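# Curkville Bowl

The **Curkville Bowl** is a small-college football game played every June between Veditz and Womgate, and yes, I know June is a strange month for football. I've been keeping this article going for a while now, so forgive me if I get carried away in places!

## Format

The two schools play four quarters of 12 minutes each, with a running clock in the fourth if one side is up by 35 or more. Ties go to overtime from the 20-yard line. Everybody punts too much, in my opinion, but the wind at the north end is nasty and I've stopped arguing with the coaches over it.

## Venue

The game is played at Bickerstaff Field, which holds 3000 people (more if you let kids sit on the grass bank, and they always do). The record crowd is 2635. My favorite seats are high on the east side, where you get shade by the third quarter.

## Notable games

The one everybody brings up is the Womgate comeback, when they trailed by 17 at the half and won on a 70-yard punt return with the clock nearly gone. I was in line for a pretzel and heard it all from behind the bleachers. The two teams also put up 571 yards between them in the game after that – and it still finished 10–9, thanks to five fumbles and some truly awful kicking.

## Trophy

Winners take home the Bickerstaff Bucket, a dented milk pail painted half green and half gold. Veditz has held it longest, though Womgate fans will tell you the early games shouldn't count.

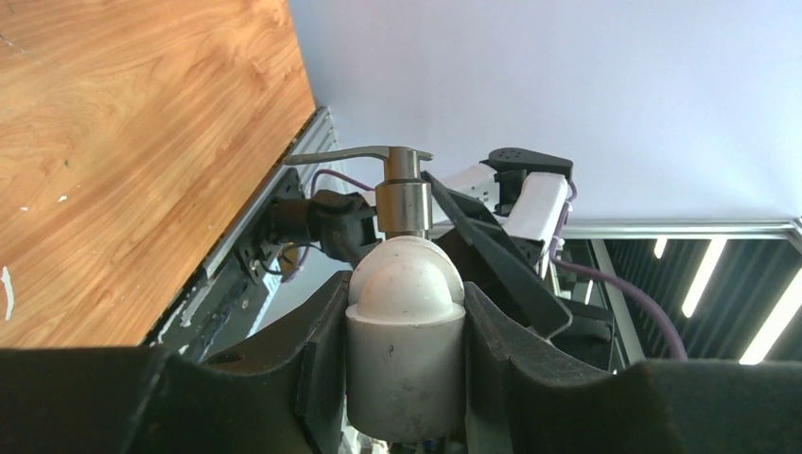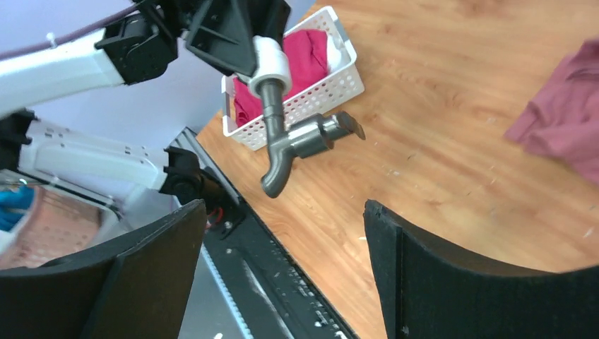 *First picture: soap dispenser with a steel pump head. Second: wooden tabletop and black aluminum rail.*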